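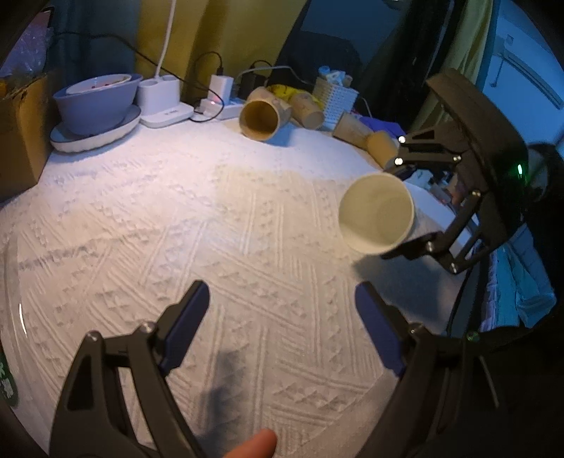 Paper cup over a white textured bedspread.

Talks > Teaching online > Speaker notes

Search these notes Go

Grading handwritten work online
Speaker notes, Mayuree Onsri

Opening
Say who I am and what I teach: intro statistics, all online, 3 sections. Last term that came to 603 quiz papers, all handwritten, all sent in as phone photos or scans. Ask for a show of hands: who still prints student work to grade it?

Slide 2. Why handwritten
I want to see the steps. A typed answer box gives me a number and very little else. Students also write math faster by hand than they type it.

Slide 3. Getting the work in
One PDF per student, pages in order. I used to take loose photos by email and stopped after the first month. Students now scan with whatever app they like and upload to Dakum. Do a practice upload in week one, worth one point. Pause here, people usually ask about late uploads. My rule is ten extra minutes for scanning, then the folder closes.

Slide 4. Marking
Show the Jikero screen. Grade question 1 for everybody, then question 2. Keep a bank of comments and reuse them. Mine has grown too long and I need to trim it before June. A stylus helps but a mouse is fine for check marks and short notes.

Slide 5. What goes wrong
Sideways pages. Pencil too light to read. Page two missing. I send the file back once and ask for a new scan. Second time, I grade what I can read.

Slide 6. Returning it
Release all scores at the same time. Leave regrade requests open for a week, in writing, one question per request. Mention that the Resteditz campus does this differently and gives two weeks.

If there is time: the file size problem. Dakum on our plan stops at 400 pages per folder, so I split by section.

Questions
Likely ones: cost, privacy, group work. For group work, one upload with all names on page one.

Handout is on the back table.

Last updated Friday, February 21, 2020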